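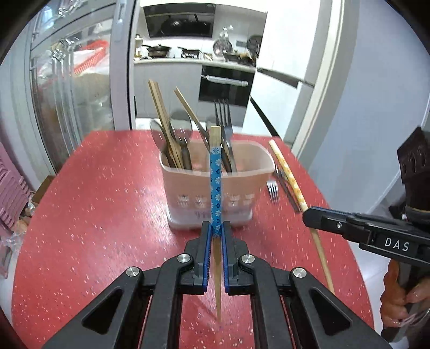

Fig. 1. Utensil sorting with two hand-held grippers. A chopstick is held upright in front of the basket; a second gripper is at the right.

Unit 2: Reading a vendor's offer

Bring your marked-up copy of the Skiltik brochure. We will use it for the whole session, along with the price sheet for the Hillolero kit, which is the hand-held gripper package Skiltik sells to groups who want to record their own demonstrations.

The claim on page one is that the kit delivers "robot-ready skill data from any home." Underline "robot-ready" and "any." Neither word is defined anywhere in the brochure. I looked twice.

What is offered

The basic kit costs $1,405. The bundle with the Wan software license costs $1,908. The license is for one year, and the renewal price is missing from the sheet. Ask for it in writing before you compare this kit with anything else.

Skiltik also says a buyer can collect 1,000 demonstrations in a week. It does not say how long each one lasts, how many people were working, or how many recordings were thrown out. A demonstration of picking up one spoon and a demonstration of clearing a table both count as one.

Why chopsticks are a fair test

Look at Fig. 1 again. Chopsticks are thin, and they taper, so where the fingers close matters a lot. The one in the fingers has bare wood at the top, then a blue flowered section, and bare wood below. The basket holds metal spoons and a fork as well, and there are more utensils lying on the table. A policy trained only on matching spoons would tell us very little about a table like this.

Keep in mind what a still picture can support. It shows a grip at one moment. It gives no success rate, and a person is doing the work – the step from a human hand to a robot arm is exactly the part the brochure skips.

The Pullow add-on

Pullow is the paid review service. Skiltik staff grade your recordings and return the "good" ones. Same company, same scoring rules, and the rules are not published. I would not pay for this until they share a graded sample.

For November

Write one page on whether a small lab should buy the basic kit, the bundle, or neither. Quote the brochure at least once. State which missing number would change your mind, and in which direction.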